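4.2 What we bought, and what we wish we had budgeted for

I'll be upfront that this is the part of the paper I most wanted to write, as our first budget for the Lillbridge bench was pretty bad. We priced the arms, we priced the hands, and then we sort of stopped (I was excited!). The quote from Matar looked great on paper and left out nearly every small thing you need on an ordinary working day.

Hands are where the money goes. We started out planning on plain two-finger grippers, which would have kept us well under the cap, but our task list was full of household stuff like pens, sponges, plates and bottles, and I kept pushing for fingers. We went with fingers. The trade was a smaller spares budget, and by November we were feeling it: 3 finger repairs in one month, each with its own shipping bill, and a Fluro service visit that we hadn't planned for at all.

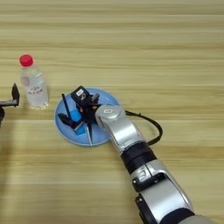 Figure 6. Multi-fingered hand at a plate holding a sponge and a pen, with a water bottle alongside.

Cables were the other surprise. We had one line for them in the plan, a flat 400 dollars, and we ran through it before the first full set of trials was finished. If I were doing this over I'd double that line and buy the long ones right away, even though they look like overkill in the catalog. The objects, on the other hand, cost next to nothing. Our whole tabletop set of 42 items came from the Foltirton discount store and was the cheapest thing we bought all year (the receipt is still taped inside my notebook).

Lead times deserve their own column in the spreadsheet. Matar told us 16 weeks for a replacement hand, so we now order the spare at the same time as the first one and treat the pair as a single purchase. It makes the opening number look scary, and we had to argue for it, but the bench has spent a lot less time waiting on parts. Table 5 gives the revised budget line by line, with shipping listed separately for each order.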